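About Risside Language School
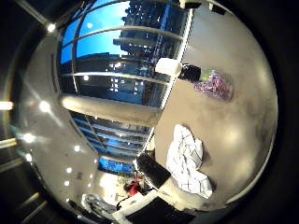 1 min read

Risside teaches English and Spanish to working adults. Tolera Jemal opened the school with two evening classes and still teaches the beginner English group.

We have 105 students this term. Most study in the evening, after work, and a smaller group comes in before 9 a.m. Classes last 90 minutes and meet twice a week. New students take a short placement test and talk with a teacher before they join a level. You can change levels during the first two weeks at no charge.

Our courses follow the Grevier readers, with extra worksheets written by our own staff. Books are included in the fee. We do not offer visa sponsorship or university credit.

Employers can book private classes through the Adjei program. These are held at the workplace or at the school, and the employer receives an attendance report every month.

The office is in Suite 707 of the Dellon Building. Sign in at the front desk and take the elevator. Registration for the spring term closes Mar 22, 2024. To ask about a class, call the main line and dial extension 1621.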